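Workshop notebook, upstairs room
Mon 23 August

Moving day, or the first of what I suspect will be several. We finally got the key to the big room from Verovham and I went over early with a thermos and the tape measure, meaning to spend ten minutes and then staying until well past lunch. I'm writing this down now while I still remember where everything is, and so that Khải doesn't have to ask me again on the phone (he is very patient about it, but still).

Benches

The old plan had the benches in one long row down the middle. I walked it out with tape on the floor and didn't like it at all. You'd be forever going all the way around to fetch a screwdriver. Hatice suggested two short rows with a gap wide enough for the cart, and we tried that with the two benches that have already come over. Much better! The gap is 136 cm at the moment and the cart goes through with room for a person beside it, even a person carrying something awkward. Please keep it at that when the others arrive, or at least tell me before you shift them.

The Iyengar bench still rocks. I folded up some card under the back leg, and it will do until somebody finds the proper foot. I think it's in the coffee tin with the odd keys.

Boxes

Most of the small parts came over in the Brurkska crates, and I'm sorry to say the labels did not all survive the trip. I've relabeled what I could identify. Anything with a blank strip of tape on it is a mystery and you are welcome to open it. The screws are sorted down to M3, below that it's one big jumble in a jam jar, and I will get to it on an evening when I feel like sitting down with the radio on.

We unpacked some 70 of the little drawers before we ran out of table. The rest can wait in the corridor, Hatice has asked the people across the hall and they don't mind as long as the fire door stays clear.

Light

I had worried about this more than anything, having spent so many winters squinting in the old basement. Well, I needn't have. There are windows along the wall with trees outside, and the long fluorescent fixtures overhead do the rest. The ceiling is white too, which helps a great deal. I'd like the soldering corner near the windows all the same, and I'd like to see how it looks in December before we spend money on lamps. Hatice wants to order the Plesteo ones now. We have agreed to argue about it later.

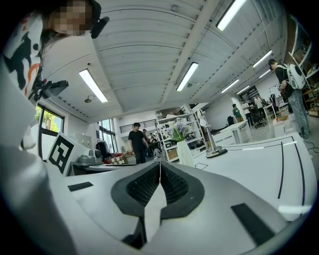 Still to do

Power strips for the second row. The long ones, please, the short ones don't reach.

Ask Verovham whether we may drill into the wall under the railing. If not, the tool boards will have to stand on feet, and I have an idea for that which I'll sketch on the next page.

Find the foot for the Iyengar bench (coffee tin?).

Khải to bring the broom and the good dustpan. I used the bad one today and mostly moved the dust from one side to the other.

Kettle. I put it last but I don't mean it to be last.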